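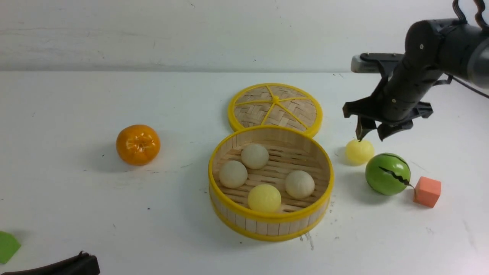
Steamer basket with five round pieces, white table.

Kuvari Stables, barn and arena safety check
Filled in by Kirsten Gagnon, March, start 6:40 a.m.

Marks: OK = good, R = repair, W = watch until next check

1. Stall doors and latches: R
The latch on Groltix's stall does not close fully. He can open it with his nose. I put a snap on it for now, please do not remove the snap.

2. Stall floors and mats: W
In Beaudoin's stall one mat is lifting at the corner, close to the water bucket. I pushed it flat but it comes up again.

3. Aisle: OK
Swept. Two blankets were on the floor, I hung them up.

4. Cross-ties: R
Left side, the panic snap is stiff and I needed both hands. Do not tie a horse there before it is changed.

5. Fire extinguishers: OK
Three pieces, all with the needle in green. The one in the tack room was behind a saddle rack, I moved the rack.

6. Hay storage: OK
We have 92 bales. In the last check it was 89, before the delivery. Nothing feels warm inside when I put my hand between.

7. Arena footing: W
Deep in the corner by the gate, thin on the long side. Please drag it before the jumping lesson and go slower in the corner.

8. Jump cups and poles: R
The Nesoton cups are fine. One pole of the oxer has a crack near the end, I carried it out of the arena. All cups without a pole must come off the standards, this I wrote also last time.

9. Trailer ramp: W
Springs are good. The rubber is worn on the right side and it is slippery with wet boots.

10. First aid box, horses: R
Vet wrap is finished. Thermometer is there, with new battery.

Repairs for points 1 and 4 should be done first. Finished 8:15 a.m.
K. Gagnon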